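Bring back the shared lunch table

I have eaten at my desk for most of my working life, and I would like to make the case for stopping. Since September our office has had one proper lunch table, and I've become a complete bore on the subject!

The idea came from a trip to Lutisberg, where I spent a week with a small printing firm. At half past twelve everybody downed tools and sat together. Bread came out, somebody sliced a cheese, and the talk was of football, drains and a cousin's wedding. By one o'clock they were all back at work. I had learnt more about how the place ran in seven lunches than in 209 emails.

People tell me they are too busy. I was too busy as well – I had a sandwich in one hand and a spreadsheet open for years, and I can't remember a single one of those sandwiches. I can remember last Friday's lentil soup perfectly well, and the row over whether it needed vinegar (it did).

The other complaint is that eating with colleagues is hard work for shy people. I take that one seriously. No one should be marched to a table, and some days a bench and a book are exactly right. But a long table is kinder than a meeting room. You can sit at the end, chew, listen, and say nothing until the pudding. Our quietest designer now brings the best pickles in the building.

It doesn't cost much either. Ours came second-hand from a café in Bermúdez that was closing down, and the whole lot, with 106 mismatched forks thrown in, was cheaper than one decent office chair. What it does need is a bit of stubbornness: no laptops, no booking system, and something in the middle for people to reach for. Bread, pears, a bag of walnuts, it hardly matters.

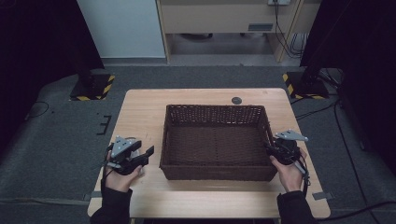 A dark woven basket, ready for the bread.

My one rule for anyone starting out is to fix the time and stick to it, even when only two of you turn up. Two is plenty. We were three for the whole first fortnight, and on wet days now I have to go and hunt for extra stools.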